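Two arms on the packing bench, what happens to the people?

Mohcine Alaoui
We pick small retail orders (snacks, pharmacy items) into baskets at a unit in Nellville. In March the firm put a pair of robot arms on one bench, and since then two of us mostly watch and fix mistakes. Is it normal for the job title and pay to stay the same? I was told it would be reviewed after 13 weeks and it hasn't been.

Draltano
Ask for the review in writing. Same thing at my place, they forgot until somebody asked.

Lytvynenko
Depends what you do all day now. I moved from packing to minding a bench like this two years ago. Less lifting, more standing still, and my hands stopped hurting. But I was clearing over 38 stops a shift at first and none of that was in my job description. Write down each stop and what you did about it, then take the list to your supervisor. It got me a new grade.

Our bench handles the same sort of goods:

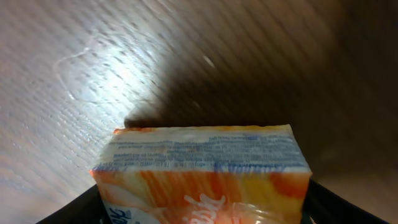
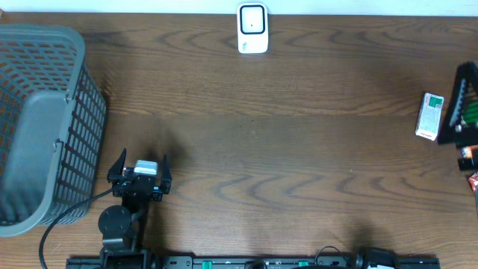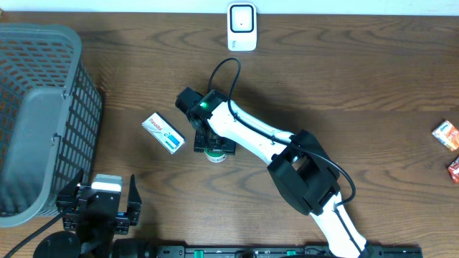
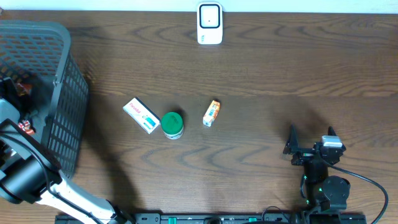
Also ask who is allowed to restart the arms. If it's you, you should have training on record. Mine was 10 hours, paid, and I had to ask for that too.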